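Gripper fortnight at Linmont: the gallery

We have had two grippers to play with, the Fosta and the Jaramillo, and a bench full of things to pick up with them. Most of the first week went on the real arm. The second week was simulation, which Shahram Najafi set up so we could carry on testing in the evenings without anybody having to pick cups up off the floor (lovely!).

There is only one picture up so far, with notes from the other sessions above it, and the rest will go in as I sort through them. If you want the plain numbers, Abundio Zavala is keeping the spreadsheet and will happily send you a copy.

Session 1: Fosta, soft pads
Our first go, and what a nice gripper to start on. It closes gently and forgives you if you come in a bit crooked. Paper cups, sponges and a tennis ball all went up first time. It was less keen on anything thin, and a playing card defeated it all afternoon.

Session 2: Jaramillo, narrow tips
Much fussier about where you put it, but so precise once you get it right! We slowed the approach down and the whole thing calmed. Shahram got the playing card on his third try and there was a small cheer.

Session 3: controllers
We swapped the old Grimcombe controller for the new one halfway through the day. The old one has a tiny hesitation just before the fingers close, and you stop noticing it until it's gone. I'd like to go back and repeat the sponge test with both, as I think the hesitation was helping us.

Session 4: overnight in simulation
Up to 2,000 attempts in one night, with the object dropped at a new angle each time. We came in on Mon 11 May to find 3,966 saved clips from the weekend, and I watched far too many of them over breakfast. My favourites are the near misses where a corner catches and the box does a slow turn.

Session 5: flat boxes
Boxes are the hard one for two fingers. Take hold near the top and they want to swing; go lower and you run out of room for the fingertips. We ran 200 grasps with the wrist straight and another 100 with it tipped over a little, and the tipped ones are much more fun to watch.

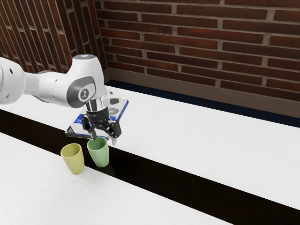 Simulated run: flat box held at a tilt in the two-finger gripper, with the yellow and green cups underneath.

I'm very fond of the brick walls in this one. Our real lab has beige paint and a radiator.

Still to come: camera tests (one on the wrist, one up high), and a rematch between the two grippers with wet sponges. Abundio has promised to bring more odd shapes from home, so if you have something awkward in a kitchen drawer that you wouldn't mind lending, drop it off at the Linmont front desk with your name on it.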